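11월, 밤 10시 20분

그랄리드몬트 견학 기록. 기억이 남아 있을 때 적어 둔다. 오후 1시 반 도착, 출입증 발급에 시간이 걸려 실제 시작은 2시가 조금 넘어서였다. 안내는 베로니카 발너, 시연은 차이왓 수크프라서트와 나파폰 루앙그라트. 우리 쪽에서는 나와 앰버 케틀 둘이 갔다. 러차이 누칫은 펌사이드 현장 일정 때문에 빠졌다.

목적은 플림비 라인의 소형 부품 투입 공정에 모방학습 방식을 쓸 수 있는지 판단하는 것. 현재 그 공정은 티칭 펜던트로 좌표를 찍어 돌리고 있고, 트레이 형상이 바뀔 때마다 재티칭이 들어간다. 지난달에만 재티칭으로 라인이 두 번 섰다.

첫 순서는 발표. 슬라이드는 평이했다. 핸드헬드 그리퍼로 사람이 직접 작업을 수행하고, 그 궤적과 손목 시점 영상을 로봇 팔의 정책 학습에 쓴다는 내용. 원격조종 대비 수집 속도가 빠르다는 주장은 이해가 가지만 비교 조건이 빠져 있었다. 숙련자 기준인지 초보자 기준인지 물었더니 발너는 혼합이라고 답했다. 자료를 따로 보내 주기로 함.

집어서 옮겨 놓기 작업 하나에 시연 349회를 썼다고 한다. 이 중 위치 추적이 끊긴 시연은 학습에서 제외했는데, 제외 비율은 발표 자료에 없었다. 우리 입장에서는 총 횟수보다 이 비율이 중요하다. 질문 목록에 올려 둠.

두 번째 순서는 수집 시연. 차이왓이 조작했다. 동작이 생각보다 느리고 일정하다. 본인 말로는 빨리 하면 영상이 번지고 추적이 흔들려서 결국 다시 하게 된다고. 파지 직전에 짧게 멈추는 습관이 있는데, 이것도 의도한 것인지 물었더니 처음에는 아니었고 나중에 규칙으로 넣었다고 한다. 작업자마다 멈추는 시간이 다르면 정책이 그 구간에서 머뭇거린다는 설명. 납득됨.

캘리브레이션 절차는 나파폰이 설명했다. 세션 시작 전에 한 번, 자리를 옮기면 다시 한 번. 조명 조건이 바뀌면 확인만 하고 넘어간다. 오차 허용치를 물었는데 숫자 대신 점검 화면의 통과 표시로 답했다. 통과 기준이 어디에 설정되어 있는지는 확인하지 못했다.

직접 해 볼 기회가 있어서 나도 7회 해 봤다. 앞의 몇 번은 손목 각도가 엉망이었다. 맨손으로 집을 때는 손가락이 알아서 보정하는데, 그리퍼를 들면 접근 방향을 팔 전체로 맞춰야 한다. 팔꿈치를 몸에 붙이니 나아졌다. 무게는 오래 들면 부담이 될 수준. 앰버는 나보다 빨리 적응했고, 방아쇠 쪽 힘 조절이 민감하다고 했다. 작업자 교대 주기를 따로 잡아야 할 듯하다.

세 번째 순서는 학습된 정책을 올린 팔의 구동. 옆방에서 진행했다. 트레이에서 부품을 꺼내 지그에 넣는 작업인데, 첫 번째 시도는 지그 모서리에 걸려 정지. 발너가 비상정지 없이 복귀시켰고 이후는 정상. 부품을 기울여 놓아 달라고 요청했더니 그대로 해 주었고, 접근 각도를 바꿔서 집었다. 이 부분은 우리 좌표 방식으로는 불가능한 동작이다. 다만 사이클 타임은 우리 기준에 못 미친다. 현재 우리 공정의 약 2배로 봤다. 스톱워치를 손으로 눌렀으니 정확한 값은 아니다.

안전 관련. 팔 주변에 펜스가 있었고 문 인터록이 동작하는 것을 확인했다. 협동 모드에 대해서는 준비 중이라는 답만 들었다. 펌사이드는 통로가 좁아 펜스 설치가 어렵다. 러차이에게 도면 요청할 것.

데이터 소유권 문제는 앰버가 꺼냈다. 우리 현장에서 우리 작업자가 수집한 데이터를 그랄리드몬트가 다른 고객 모델에 쓰는지 여부. 발너는 계약에서 정할 사항이라고 했다. 원칙적인 답이고, 초안을 받기 전까지는 더 물어볼 것이 없다. 통디 쪽에서도 같은 질문이 나왔다고 앰버가 나중에 차에서 말해 줌.

판단. 형상이 자주 바뀌는 트레이에는 검토할 가치가 있다. 고정 형상 라인은 지금 방식을 유지하는 편이 낫다. 사이클 타임이 줄지 않으면 주간 가동분에는 투입 불가, 야간 무인 구간이라면 가능성이 있다. 보고서에는 이 선에서 쓰기로 앰버와 합의했다.

남은 확인 사항:
추적 실패로 제외된 시연 비율
캘리브레이션 통과 기준값
작업자별 편차 자료
그리퍼 패드 교체 주기와 단가
펌사이드 통로 도면

패드 교체 주기는 시연 중에 물어보려다 놓친 항목이다. 우리 부품은 표면에 방청유가 남아 있는 경우가 있어서 파지면 재질에 따라 결과가 달라질 수 있다. 샘플을 상자째 보내서 시험을 요청하는 것이 빠르겠다. 기름을 닦은 것과 닦지 않은 것을 나눠 담고, 로트 번호는 봉투에 표기. 차이왓 앞으로 보내면 된다고 들었다. 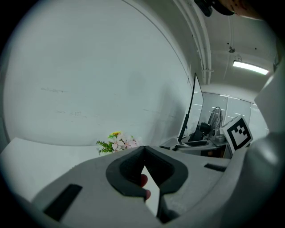 발송은 내일 오전 중에 처리하고, 보고서 초안은 발너 자료가 오는 대로 시작한다. 출장비 영수증은 앰버가 갖고 있음. 주차권만 내 지갑에 있다.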